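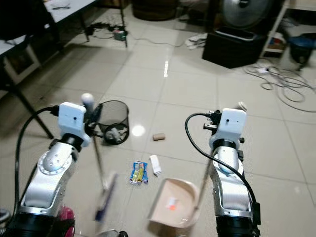 Lanitz Extends Floor Care Service to Shared Workrooms

GRUDIA, July – Lanitz, a cleaning company based in Grudia, will extend its daily floor care service to shared workrooms and small studios at the end of the month. The service has run at the Itine office building for nearly 23 months.

The new plan covers sweeping, emptying of wastebaskets and a weekly wash of tiled floors. Visits take place before 8 a.m. or after 6 p.m., and each one starts with the dry litter. Snack wrappers, paper strips and cardboard tubes are cleared with a broom and a long-handled dustpan before any water is used. Glossy tile shows streaks easily when grit is left on it.

Tables stay where they are. Crews sweep underneath them and leave personal items, including framed pictures stored on the floor, in place unless the tenant asks for them to be moved.

Lanitz currently cleans 136 rooms in Grudia. Under the new plan, rooms of up to 1000 square feet are billed at a single monthly rate, with supplies included. Larger rooms are quoted after a visit.

Tenants of the Niskanen building will be the first to be offered the plan. Cardboard and clean paper there will be bagged separately and taken to the building's recycling point – other waste goes out with the regular collection.

Contracts run month to month and can be ended with 2 weeks' notice. Bookings are open now at the Lanitz office in Grudia.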